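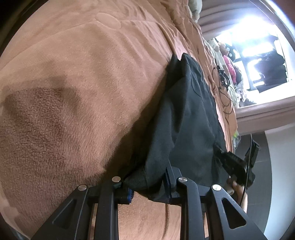 Chapter 2
Folding and Sorting Clothes

Most clothes are folded on the nearest flat surface, and in a small home that is usually the bed. A bed is wide enough to spread a garment out and low enough to work at without lifting the arms. Its drawback is that it is soft. Cloth sinks into a thick bedspread and drags on the pile when it is pulled straight, so many people turn the bedspread back and work on the sheet.

This chapter deals with dark garments first. Black cloth hides its own seams and edges, and beginners often fold a sleeve or a pocket under without noticing. Find a seam with the fingertips before making any fold. Margit Szekeres, who taught household work at the Trivevberg day school, had her pupils fold black clothes on a pale or bright sheet – the outline shows up at once, and a crooked edge is easy to see.

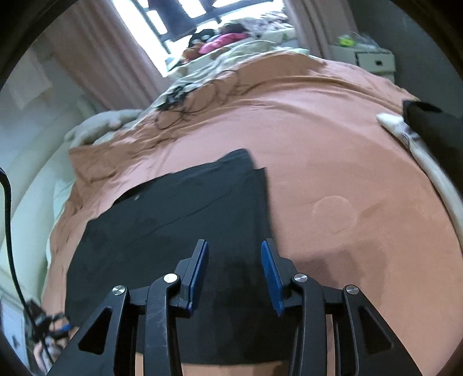 The first fold sets the width of the finished piece and should match the shelf or drawer it is going into. The second sets the length. Smooth the cloth from the middle outwards after each one, and keep zips, tags and other fastenings near an edge, where they will not press a mark into the layers above. A corner that stands up can be opened and laid again – pressing it down with the hand only makes a crease.

Section 2.1 covers shirts and jumpers. Section 2.2 covers trousers, and ends with a short exercise to be done in pairs. You will need a bed or a large table, a plain sheet and two dark garments of different weights.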